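Looking After a Three-Fingered Robot Hand: Setup, Care and Repair
Student project report, spring term, submitted May 9, 2024
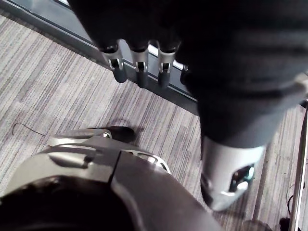 1. What we set out to do

Our group got to spend a whole term with one robot, and we loved it! The lab calls it Nurow, which was the name of the first program anyone ran on it, and the name stuck. It has covered arms, three-fingered hands with silver joints and dark gray fingertips, and a wrist camera that looks down past the fingers toward the floor. Other groups were writing software for it. Our job was to keep it in working shape, write down how we did that, and fix what broke.

When we took over there was no maintenance log at all, only a folder of loose notes going back to last August. Half of them were about the charger. So a big part of the project was simply deciding what should be checked, how often, and where to write it down.

2. Setting up the work area

Nurow works in a carpeted bay along the wall of the lab. We first wanted to move it to the hard floor next door, but that room is shared with two other classes, so we stayed on the carpet and learned to live with it. Carpet is kind to a dropped part and terrible for finding one. A hinge pin that lands in a striped low pile is just gone. We lost two in the first week, and after that we spread a white bed sheet under the hand before opening anything.

Threads are the other carpet problem. A single loose thread on the floor doesn't look like much, but if a fingertip drags over it, it can wind itself into the hinge. Our floor check before power-on is now the first line of the log sheet: threads, wire ends, screws, cables that have wandered. Cables get pushed back toward the wall side and taped down for the session.

Before any work on the fingers we park the arm with the hand hanging down, switch off the motor supply and wait for the status light to go out. Then one person holds the forearm and the other one works. We never did this alone, even for small jobs.

3. The finger joints

Each finger has a silver joint segment with small pin hinges, and this is where most of our time went. The trouble started with the middle finger. It closed fine but came back slowly, and after a long session it stopped a little short of fully open. The software group thought it was their grasp program and spent an entire afternoon on it (sorry!).

We ran the finger through 200 open and close cycles with nothing in the hand and watched the motor current. It crept up the whole time. On the other two fingers it stayed flat. That told us the drag was in the finger and we could stop reading code.

Taking the joint apart went like this:

Power off, sheet down, forearm held.
Photograph the joint from both sides with a phone.
Back out the small screws near the base of the joint and put them in the magnetic dish in the order they came out.
Push the hinge pin out with the brass punch, never the steel one.
Lift the fingertip section away and look at both bores.

Inside we found gray lint packed against one side of the hinge, with old grease holding it together like felt. We cleaned it out with a cotton swab and alcohol, wiped the pin, and put on one very small drop of Wostero light oil. Our first try used far too much – the oil crawled out onto the fingertip, and the finger then had trouble holding a plastic cup. We had to clean it all off and start again.

4. The arm cover

The dark fabric sleeve keeps lint out of the arm, but it slides down with use. Once it bunches up near the fingers, it rubs on them as they open. We added a strip of hook-and-loop tape inside the upper end and put a pencil line on the lining to show where it should sit. Cheap, ugly, works great.

Washing it was a nice surprise. The Rathore lab manual (the binder that came with the bay) says to wipe it only, but ours came off easily and went through a cold hand wash with no shrinking that we could measure.

5. Calibration after a repair

Any time a pin comes out, the finger needs a new zero position. We used Cimau, the calibration tool written by an earlier student team. It drives each finger gently to its open stop, records the encoder value, and compares it with the last one saved. For the middle finger the difference was 39 counts after our repair, well inside the tool's limit, and we saved it as the new zero.

One tip for whoever comes next: run the tool twice. The first pass after fresh oil always read a bit different from the second.

6. Results

After the cleaning we ran 1000 cycles on all three fingers, with a pause every 200 to check the motor housing by touch and look at the pins. The current on the middle finger stayed flat and it opened fully each time. We then did another 1000 over the next few days, for 2000 in total, and the only thing we had to fix was a screw that had started to back out. It now has thread locker on it.

We didn't test the hand under heavy load, and we can't say how long the oil lasts. Our guess is that lint will bring the problem back long before the metal wears.

7. For the next group

The log sheets are in the green binder, with spare hinge pins taped inside the cover. The brass punch belongs in the top drawer, and please return the bed sheet folded. We would love to see someone build a small lint guard for the hinges. We sketched two versions and ran out of term before printing either one – the drawings are in the binder too, behind the last log sheet.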